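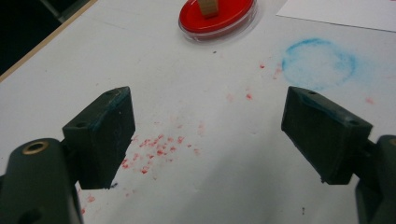
3.2. Organisation des postes de travail

L'étude a été conduite dans les locaux de Skolport, à Skasitz, où les participants disposaient chacun d'une table à plateau clair. Le choix d'une surface unie répond à une contrainte connue dans les travaux sur le rangement spontané : un fond chargé de motifs modifie la manière dont les objets sont regroupés (Šimko, 2014). Nous avons retenu 63 participants, tous adultes, répartis en deux groupes selon la durée de la tâche. Les séances se sont achevées en juillet.

La consigne, lue à voix haute, était identique pour tous – disposer les objets « comme on le ferait chez soi » – et ne comportait aucune indication d'ordre ni de symétrie. Le premier groupe travaillait sans limite de temps. Le second devait s'arrêter au bout de 6 minutes, y compris lorsque la disposition restait inachevée. 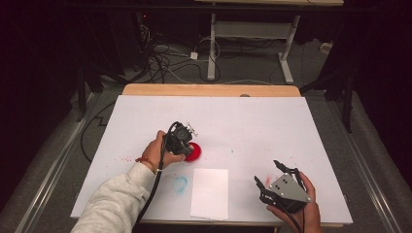
Figure 2. Plan de travail blanc et objet rond de couleur rouge.

Les dispositions finales ont été codées à l'aide de la grille Trindisis, qui distingue l'alignement, le regroupement par couleur et l'occupation des bords. Deux codeurs ont travaillé séparément, et les désaccords ont été tranchés par Libor Šimko. La catégorie des bords a posé le plus de difficultés : plusieurs participants laissaient une marge sans que l'on puisse dire si elle était voulue. Nous avons conservé ces cas sous un code distinct, ce qui s'écarte de la version d'origine de la grille.

Dans le groupe sans limite de temps, le regroupement par couleur domine et l'alignement reste rare. L'inverse s'observe dans le second groupe. Ce résultat rejoint en partie celui de l'enquête Bugti, menée toutefois à domicile et avec des objets appartenant aux personnes interrogées – la comparaison directe des deux corpus reste donc limitée. L'effet de l'âge est examiné dans la section 3.3.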